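Threads > Tech and startups > Birthe Hjaltadóttir

Latest Threads Replies Saved About

Filed under: startup news, hearing tech

1/ Small thread about hearing and startups, for people who had no time to read the news in August. I write it with coffee, so please forgive my long sentences.

2/ First, Hosimex. They make an earbud for people who hear well in a quiet room but get lost in a restaurant. My father is such a person, so I read everything they publish. They opened a test with 120 users, and the waiting list closed the same evening.

3/ What I like: the earbud does not try to make everything louder. You choose the voice you want to follow, and the rest goes down. What I like less: the battery lasts up to 700 minutes, but only with this function switched off. Please put that on the front page and not in the small text.

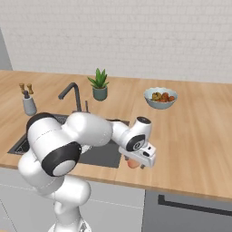
Robot arm at the kitchen counter, with something small and pinkish-orange in the gripper. Rendered.

4/ Second, Evusus. They sell software to hearing clinics, and now they have bought Brotelard, who made the nice home hearing test. I used Brotelard for two years. I hope they keep the slow mode, where you can repeat a tone without feeling stupid.

5/ Grímur Hallgrímsson asked me under my last thread if a home test can replace the clinic. I think no. My own result at home was quite different when the neighbor was mowing his lawn. It is good for knowing that you should make an appointment.
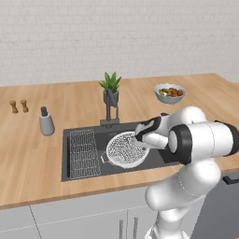
Same kitchen, the sink side. Two wooden shakers on the left.

6/ Jobs! Vigfúsdóttir is looking for a sound engineer and a person for customer support. The support job can be done from home, mornings only. They ask for "native level" English, and I have written to them that "clear" would be a better word.

7/ Also a correction. In the last thread I wrote that Hosimex works with every phone. It works only with newer ones. Thank you to the three people who told me politely, and also to the one who did not.

8/ Next time: captions on glasses. I have a pair on loan and they are heavy on the nose. If you have tried some, write me which ones and how long you could wear them.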